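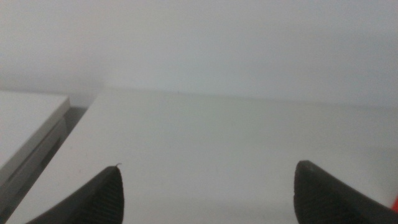 A pale surface set against a plain white wall.

Jean Aitken joined the Ciltdale Library Service as a branch assistant and has been Head of Buildings for 19 years. During that time she has overseen the redecoration of most of the service's reading rooms, including the long refurbishment at Osholm, which reopened to the public in May. She spoke to Ute Buschmann for the service's newsletter about wall colour, daylight and the comfort of readers.

Ms Aitken's interest in the subject began with complaints. Readers at the old Osholm branch regularly reported headaches after an afternoon's study, and the lighting was assumed to be at fault. "We changed the lamps twice," she recalled. "The letters kept coming. Then a colleague suggested that we look at the walls, which were a strong yellow gloss, and at the desks, which were nearly black. People were looking from a white page to a dark desk and back again all day."

The service now asks for matt finishes and light tones wherever readers sit for more than an hour. Ms Aitken was careful to point out that white is itself a wide field. "A white that looks clean on the tin can look blue in a north-facing room," she said. "We paint a large board and move it about the room for two weeks before we decide anything. A small sample is of very little use."

Asked whether pale rooms were more costly to maintain, she agreed that they were. Marks show sooner, and walls beside the main doors at Osholm are expected to need repainting every second year. The service keeps a record of every paint used, with the date and the room, so that repairs can be matched. Before the record existed, patches of the wrong shade were common in the older branches, and some can still be found on the staircase at Flundell.

Daylight remains the harder question. The Osholm reading room seats 140 and has tall windows on one side only. Readers nearest the glass are often dazzled in the morning, while those opposite ask for lamps to be lit by three in the afternoon. Blinds have been fitted in two sections so that the upper part of each window can be left clear. "The ceiling does a good deal of the work if you let light reach it," Ms Aitken said. "Staff were used to pulling everything down at the first sign of sun, and it has taken some patience to change that."

Not all readers have welcomed the results. Several wrote to say that the room had lost its character, and one asked for the yellow to be restored. Ms Aitken replied to each letter herself. "They had known that room for most of their lives," she said. "I did tell them that the oak shelving and the clock were staying."

Work at Flundell is due to begin once the Osholm snagging list has been closed. The staircase will be painted first.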